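Progress report to the Moschos Fund
Project: Orura two-arm table-laying bench
Grant holder: Bosirberg Shared Workshop
Prepared by: Anastasia Petridis, project lead
Date: Tuesday, May 19, 2026

1. Purpose of this report

This report covers the second stage of the Orura project, from the release of the second instalment in November to the present. It sets out the work completed, the use made of the grant, the difficulties met and the work planned for the final stage.

2. Work completed

The bench is now assembled in the workshop and both arms are in regular use. They are mounted on opposite sides of a wooden table and share the space between them. The black metal frame was built by members over 3 weekends, which was one more than the plan allowed. The control software, Ular, was written by Bok-nam Seok and runs both arms from a single desk.

The task agreed with the Fund is the laying of one place setting on a tray. Work began with cutlery, as this was expected to be the hardest part. A fork lying flat on a table leaves very little height for the gripper fingers to close on, and a polished surface gives the wrist camera bright highlights that change as the arm moves. Cutlery with coloured handles was therefore chosen at the start of the stage.
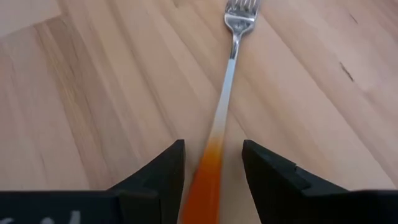 The approach to the handle was rewritten twice during the stage. In the first version the arm came down too steeply and the fingertips touched the wood before closing. The current version lines up with the handle at a safe height, pauses, and descends only when the camera position and the planned position agree. It is slower, but the members who run the sessions have found it much easier to supervise.

Since the rewrite, 400 pick attempts have been logged with the fork and spoon. The failures have been sorted by cause, and the largest group concerns handles lying nearly parallel to the table edge - a position in which the wrist runs close to the limit of its travel. Mr Seok is preparing a change to the starting posture of both arms to deal with this.

Work on the full tray layout started more recently. The layout used in current sessions places the cutlery to the left, the plate beside it and the cup in the upper right corner.
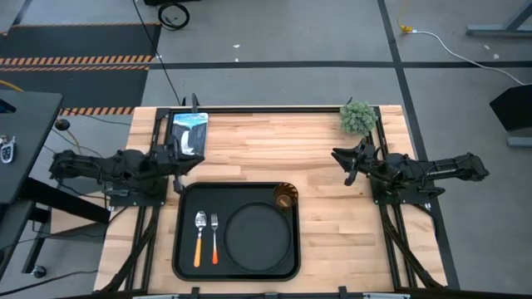 Figure 2. The Orura bench, with both arms and the tray layout.

The plate has proved harder than expected. It is black, as is the tray, and the overhead view often fails to find its rim. A paler plate will be tried before any further time is spent on the software.

3. Use of funds

Around 70 per cent of the instalment has been spent, mainly on the frame, cabling and replacement gripper fingers. No change to the approved budget headings is requested. The sum set aside for a second set of fingers has been kept back until the new starting posture has been tested.

4. Training and access

Induction sessions have been given to 16 workshop members, all of whom may now run the bench with a second person present. The written procedure has been revised following their comments - chiefly the section on stopping both arms together.

5. Next stage

The final stage will cover the revised posture, the trial of the paler plate and a complete place setting laid without manual correction. The cup will be attempted last. The Fund's representative is invited to attend a session at the workshop, and Ms Petridis will write separately to arrange a suitable time.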